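Leena Niskanen
September 17, 2024

OK so a few of you asked how the sourdough rye went after I complained about it all last week, and I've got a cup of tea and half an hour, so settle in. This is going to be a long one.

For anyone new, I've been trying to make the dark rye my grandmother made, and all I have to go on is a recipe card in her handwriting where half the amounts are things like "enough" and "the blue cup." I don't have the blue cup. My cousin Nele might have the blue cup but she says she gave it away when she moved, and I've decided to forgive her.

My first three tries were bricks. I mean that in the kindest way, we did eat them, sliced very thin with a lot of butter, but my jaw was sore and the dog carried a heel of it around the yard for two days like a stick.

Jozef Verschueren (he bakes for the Sorkdale market and has put up with a great many messages from me) told me my starter was fine and my patience was the trouble. He says rye doesn't want kneading, it wants to be stirred like thick porridge and then left alone. I had been kneading it for twenty minutes every time and feeling very proud of my arms.

So this time I stirred. It felt wrong the whole way through! The dough sticks to everything, to the spoon, to the bowl, to my wedding ring, to the drawer handle when I went looking for a better spoon. Wet hands help. I wish I'd known about the wet hands back in the spring.

The other thing was flour. I'd been buying whatever the store had, and Ans Lambrechts sent me a bag from the little mill near her place, coarse and gray and smelling a bit like a barn, in a good way. It drinks up so much more water than the fine kind. If you switch flours, please don't pour in all the water at once like your old notes say, go slow and look at it.

I let the sponge sit overnight on top of the fridge with a plate over the bowl. Our kitchen gets cold once the heat goes down and the top of the fridge is the one spot that stays friendly. My husband keeps his keys up there and he's been very gracious about finding flour on them.

In the morning it had risen right up to the plate and smelled like apples and a little like paint, and I nearly threw it out. I sent Jozef a message at an hour I'm not proud of, and he wrote back one word, which was "perfect." He's a man of few words before his coffee.

Then the second mixing, with the rest of the flour, the salt, a spoon of dark syrup and the caraway. My grandmother's card says caraway and then the word is crossed out and then it's written in again underneath, so I think there may have been an argument in that house about it. I put it in. I like it, and I believe she won.

Into the tin, smoothed with a wet spoon, and then the wait until you see tiny holes opening up on the top. A few pinholes and it's ready for the oven. If you wait until it looks like a proper puffed-up loaf you've gone too far and it'll sink in the middle - ask me how I know.

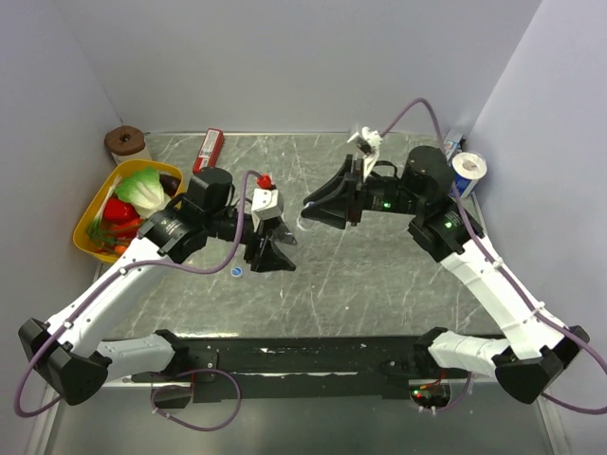
I started it in a very hot oven and turned it down after the first fifteen minutes, then let it go a full hour more. It needs longer than you'd think. The top gets so dark you'll be sure you've ruined it, and you'll want to open the door and fuss, and I'd gently ask you to go sit in another room.

And then comes the truly cruel part, where you wrap it in a dish towel and don't cut it until the next day. The whole house smelled of it. Geert Willems from next door came by to return a ladder and stood in the hallway a good while longer than a ladder calls for.

We cut it this morning and oh, it was so good. Dense and a little sour and soft enough to bend, with a crust that fought back just the right amount. I had mine with butter and a slice of cheese, standing up at the counter, and I got a bit teary if you want the truth. It isn't quite hers. Hers had something sweeter at the end, maybe malt, maybe just more syrup than she wrote down.

I took half a loaf over to Geert because of the hallway, and I'm mailing a piece to Ans tomorrow, well wrapped. It keeps for a week easily, and Jozef says it's best on the third day, so I'm hiding the other end of it behind the oatmeal.

If anybody has an old family rye with malt in it, would you write and tell me how much you use and when it goes in? And Nele, if you remember who got that cup, I'm not mad, I'd only like to borrow it for an afternoon and see how much it holds.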